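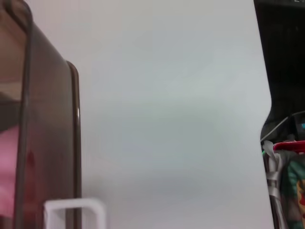 Smoky-brown plastic, see-through up to a point.

HOME & LIVING / FIRST PERSON

Small Enough to Sweep in Five Minutes

In May I moved into 325 square feet above a shoe repair shop in Utley, and the first thing I did was get stuck on the stairs with my own couch. We got it as far as the turn, my friend Piyumi Sheikh on the bottom end and me on the top, and then it just stopped. She sat down on a step and ate a granola bar. I measured the couch, which I could have done at any point in the previous month, and we carried it back down and left it on the sidewalk with a sign. It was gone before dinner.

I'd been living in a rented house out in Eide with two bedrooms, a basement and a garage I couldn't park in. I'm one person! I had a whole room that held an ironing board and a rowing machine. But the rent kept climbing, the drive to work was wearing me out, and when the place above the shoe shop came up for $300 a month less, I signed before I'd really thought about where the pots would go.

I had read the articles, of course. I knew I was supposed to get rid of half my things before the move. What I did was get rid of a bag of T-shirts and feel great about it, then pack everything else into 118 boxes (the moving company counts them for you, and puts the number on the bill, where it looks terrible). Most of those went straight into a storage unit on Hirance Road. I told myself I'd be out of there by the end of summer.

Those first weeks were rough. I ate standing up. I kept my coats in the shower and moved them out every morning, then back in when the tile dried. Every time I wanted a thing it was under another thing, and every time I found it I had to put three others somewhere, and there was no somewhere. Piyumi came by for tea and asked, pretty kindly, if I was okay.

It was Sherif Kettani downstairs who got me going. He's run the shoe shop since his uncle retired, and he lived in my apartment for years before he got married, so he knows every inch of it. He told me to stop thinking about where to store things and start by noticing where I was standing when I wanted them. Scissors, for instance. I'd put mine in the desk because that's where scissors go. But I only ever use them to open food. They live by the stove now, and I haven't hunted for them since.

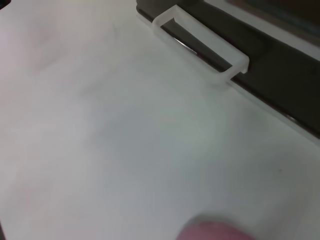 One tiny dark speck, and plenty of white around it.

Once I got the idea, I went a little overboard with it. I wrote down everything I went looking for over a couple of weeks, on the back of an envelope taped to the fridge. The list was so short. The same mug, the same pan, the phone charger, my good pen, the can opener, the blue sweater. I'd been paying rent on a storage unit full of stuff that never made it onto the envelope once.

So I started going out to Hirance Road in the evenings after work and bringing home one box at a time. Only one. I'd open it on the floor, and whatever I wanted had to have a spot before I went to bed. Some boxes were easy - I don't need a fondue set, and neither did my mother, who gave it to me. Others took me all night. I found my grandfather's letters from Otau inside a box marked KITCHEN and read every one of them on the rug with my shoes still on. Those stayed. They have the top of the closet to themselves.

I should say what I miss, because people who write about small apartments tend to skip this bit. I miss having people stay over. I miss baking with both elbows out. I miss shutting a door on a mess and walking away from it. If I fry fish, my pillow knows about it until morning. And when I'm in a bad mood there isn't another room to go be in a better one, so I go downstairs and bother Sherif, or I walk to the river and back.

But I can clean the whole place before the kettle boils, near enough. I walk to work. I bought a secondhand loveseat, and I measured it first, and then I measured the stairs, and then I made Sherif measure the stairs. It went up with room to spare.

The rowing machine is still in the storage unit. Piyumi says she'll take it if I can get it to her place, so now I'm looking for somebody with a truck.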